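**Nota previa:** si has llegado buscando la versión con los audios, está en la rama `voz`, sin terminar y con bastante ruido de cafetera.

# Plindine — corpus de entrevistas a cuentistas

Plindine reúne transcripciones de entrevistas largas con autores de relato breve, hechas para el blog de lectura Trestora y limpiadas después con una paciencia que no pienso repetir. Todo el material está en español, aunque varias conversaciones se hicieron en otros idiomas y se tradujeron luego.

El corpus no contiene relatos. Contiene a gente hablando de relatos, que ocupa mucho más.

## Qué hay en cada carpeta

- `entrevistas/` — una transcripción por fichero, en texto plano, UTF-8. Si ves una eñe rota, es mía.
- `notas/` — apuntes del entrevistador, donde se conservaban. Algunos son legibles.
- `indice.csv` — autoría, título del libro del que se habla, idioma original de la conversación y mes.
- `descartes/` — pasajes retirados a petición de la persona entrevistada. La carpeta está vacía a propósito; no hace falta abrir una incidencia.

En total son 20 entrevistas. De ellas, cinco se tradujeron del polaco y tres del inglés; el resto se hicieron directamente en español, con los solapamientos y las frases a medias que eso supone.

## Formato

Cada turno de palabra empieza con una etiqueta en mayúsculas:

```
ENT: ¿El cuento de la gasolinera estaba pensado como final?
AUT: No. Lo puse al final porque no sabía dónde ponerlo.
[risas]
ENT: Pues funciona muy bien de final.
```

Los corchetes marcan sonidos y pausas. `[risas]` cubre desde la carcajada hasta la cortesía. `[pausa]` quiere decir más de 5 segundos de silencio; por debajo de eso se considera que el autor estaba pensando con normalidad.

## Criterios de transcripción

Las muletillas se conservan en las respuestas y se eliminan en las preguntas. Sé que es injusto. Las preguntas eran mías y el corpus también.

Los títulos citados de memoria se dejan como se dijeron, y el correcto va entre corchetes. Hay un autor que se equivoca con el título de su propio libro dos veces en la misma tarde; se ha respetado.

Las traducciones del polaco son de Radosław Makowska, que además revisó los nombres propios y me convenció de no traducir los chistes sobre trenes. En su lugar hay notas al pie. Son mejores que los chistes.

## Erratas conocidas

- En la entrevista sobre *Kawaguchi*, el libro de cuentos encadenados, faltan los primeros minutos. La grabadora estaba en pausa y yo asentía con mucho interés.
- La columna `mes` dice «diciembre» en dos filas donde debería decir «noviembre». Corregirlo descuadra el script de ordenación, así que de momento se queda.
- La entrevista larga sobre *Funia* aparece partida en dos ficheros. Hay que leerlos seguidos; el segundo arranca con «Y por eso mismo», y sin el primero no se sabe qué es eso.

## Uso

Se puede usar para docencia, para investigación y para discutir en clubes de lectura. Para reproducir una entrevista entera hay que pedir permiso a la persona entrevistada. Los fragmentos breves pueden citarse indicando autor y fichero.

No lo recomiendo para estudiar cómo hablan los escritores en general. La muestra son los que contestaron al correo.

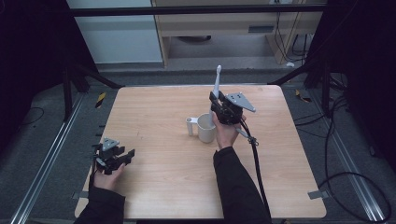
*Cepillo de dientes en vertical y vaso blanco, sobre la mesa de madera clara.*

## Cómo contribuir

Se aceptan correcciones de transcripción, de fechas y de acentos. Indica el fichero y la línea, y copia el texto tal como está antes de proponer el cambio. Las opiniones sobre si un autor merecía o no la entrevista se reciben con gusto en los comentarios del blog, donde ya hay bastantes.

Para añadir una entrevista nueva hace falta el consentimiento por escrito del autor y que el tema sea un libro de cuentos. Las novelas «que en el fondo son cuentos» se estudian caso por caso, y hasta ahora el caso ha sido siempre que no.

## Pendiente

- [ ] Unificar comillas (hay tres tipos, uno de ellos inexplicable)
- [ ] Añadir la edición citada al índice
- [x] Quitar mi número de teléfono de `notas/`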